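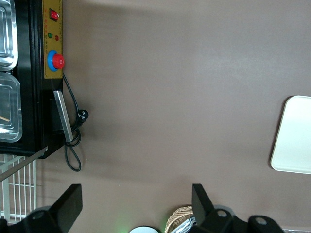 The gauge at Stusberg was read twice a day, at 4 and at 16 hours, and the value entered in pencil. Helju Sakalauskas had done this for two winters. The reservoir stood at 175 in December and fell at the usual rate until the pass closed.

After that it stopped falling. She checked the float, the cable and the counterweight. She drained the stilling well and refilled it. The value was 175 again.

Inflow was nil, the feeder stream being frozen to its bed. Outflow through the lower gate was normal. She wrote both figures in the log, subtracted one from the other, and got a lake that should have dropped by the width of her hand.

She telephoned the office at Bielecka and read out the entries. The clerk asked her to repeat them, then asked whether she was eating properly. She said she was.

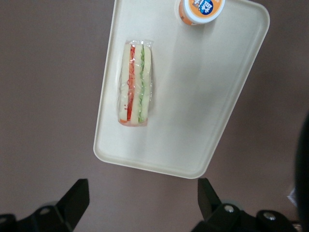
Réjean MacDonald came on the line and said the instrument was to be replaced in spring, and until then she should enter the expected value.

She asked what she should do with the observed one.

He said there was no column for it.

She ruled a new column that evening, to the right of the remarks, and left the heading blank. At 4 hours she took the lamp down to the well. The float was where it had been. She wrote 175 and went back up the steps.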